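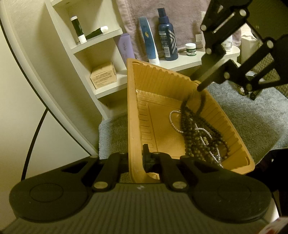

An orange-tan plastic tray, tilted up towards the shelves.

Keerthana Hegde was at her desk in Denness one morning in March when the pain started, low down on her right side. She took two paracetamol and finished a spreadsheet. By four in the afternoon she couldn't stand up straight, and a colleague, Jagadeesh Gowda, drove her to the hospital at Tirnirora with the passenger seat tipped right back.

"I kept telling him it was something I'd eaten," she says. "I was planning what I'd say to apologise for wasting their time."

She was in theatre that night. Her appendix had already burst, and what is often a short stay became 18 days on a surgical ward, with a drain in her side and a second operation to clear an abscess. She was 38 and had never spent a night in hospital before.

Most people who have an appendix out go home within a few days and are back at work in a few weeks. When it has burst, infection can spread through the abdomen, and recovery takes longer and is harder to predict. Hegde's temperature went up and down for more than a week. She remembers the ceiling tiles, the tea trolley and very little else.

Going home was the part she had looked forward to, and it was the part she found hardest. She lives on the second floor, on her own. On the first evening she climbed the stairs with a rest on each landing, got into bed in her coat and slept until noon.

"On the ward there's always someone asking how you are," she says. "Then you're in your own kitchen and you can't lift the kettle if it's full."
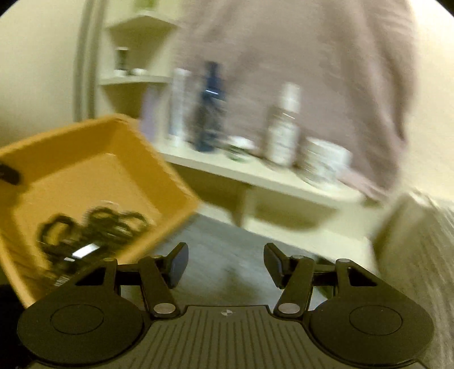

Her GP, Jarlath Mac Carthaigh, sees a lot of patients at this stage. He says people tend to judge their progress by the wound, and feel they should be well once it has closed. Tiredness after a serious infection can go on for weeks or months. Appetite is slow to come back, sleep is broken, and a walk to the shop can use up the whole day.

He asks patients to keep a plain diary - what they ate, how far they walked, how they slept. Hegde used the back of an old address book. Her first entry reads "Toast. Walked to door. Cried at radio." A fortnight later she had got as far as the post box on Kamath Road, which she had measured on a map at 234 metres. She wrote the number down each time she did it, there and back.

She also had to learn to take help. Her neighbour Aurelio Pacheco brought soup on Mondays and carried her washing down. Gowda did her shopping and got the wrong milk for a month, and she drank it. Her employer, Gostent, agreed to a phased return, starting with two mornings a week from home.

It did not go smoothly. She did too much in her first full week, catching up on emails late into the evening, and spent the following one in bed. Sverre Hellström, the physiotherapist she saw as an outpatient, got her to cut her walks by half and do them every day, good or bad. She disliked this, having been pleased with her distances, but after three weeks she was no longer losing whole afternoons to sleep.

The scar still pulls when she reaches for a high cupboard. She has moved the plates to a lower one and bought a smaller kettle. She is back at work four days a week and says she would go to A&E sooner next time, whatever the pain turned out to be.

Anyone with stomach pain that gets steadily worse, or moves to the lower right side, should get medical advice the same day. If the pain suddenly becomes severe or spreads across the whole stomach, call an ambulance.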